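Keeping a paper notebook at work, or giving up on it?

quillandcoffee
Joined February 2023

Hello all, I've been reading for a while and finally have something to ask. I have kept paper notebooks at work for years, the same soft-cover Deven ones with the dotted pages, and I love them dearly. The trouble is that I can never find anything again! Last week I spent a whole afternoon hunting for one phone number I knew I had written down on the right-hand side of a page, in green ink, near a coffee ring. I found the coffee ring. It was the wrong coffee ring.

So, do you index yours? Do you type things up afterward? Or have you gone over to an app and never looked back? I'd love to hear how it goes for other people, long answers very welcome.

Radu_pages

Welcome! Index, index, index. I leave the first 8 pages of every notebook blank and number the rest by hand while I'm on the phone (it keeps me from doodling on things I shouldn't). Each evening I add a line or two up front. A 200-page book lasts me a season and the index has never run over. It's a dull little chore, I'll grant you, but I've come to like it with a cup of tea.

mossyledger

I'm going to be the grump and say I disagree. I kept an index for two years and it was one more thing to feel guilty about. When I fell behind by a week I fell behind by a month, and then I had a half-indexed notebook, and to my mind that's worse than none, because you trust it. These days I just write the date big in the top corner and flip. If I know what month something happened I can usually find it before the kettle boils.

Radu_pages

Fair enough, but you must have a better memory for months than I do. I couldn't tell you if my dentist appointment was in the spring or the fall.

tallboy_jen

I went to an app, Juton, and I do like the search. But I remember so much less of what I type. With pen and paper I can picture the page. My compromise is that meetings go on paper, and anything with a number or a password hint goes in the app the same day. 830 notes in there now and I've read maybe a handful of them twice, so make of that what you will.

Also, if you can bear it, stick pictures in! I print small ones and glue them at the top of the page, and I find those pages right away when I'm flipping. 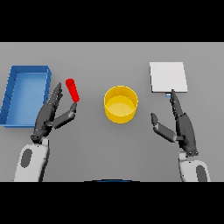

Red peg and blue tray

mossyledger

Oh, now that I could get behind. A bit of color on the page beats a page number for me any time. Doesn't the glue make the book bulge, though?

tallboy_jen

It does, a little! I use a glue stick and keep it to a few pages per book. Past that the cover starts to gape and the elastic gives up.

quillandcoffee

You are all so kind, thank you. I think I'll try the blank pages at the front and a glue stick too, and if I fall behind on the index I'll come back and tell mossyledger. Does anyone know if the Deven paper wrinkles with glue? Mine is the 80 gram.

Radu_pages

Mine wrinkled with the runny kind and was fine with a stick. Let it dry open for a while before you shut the book.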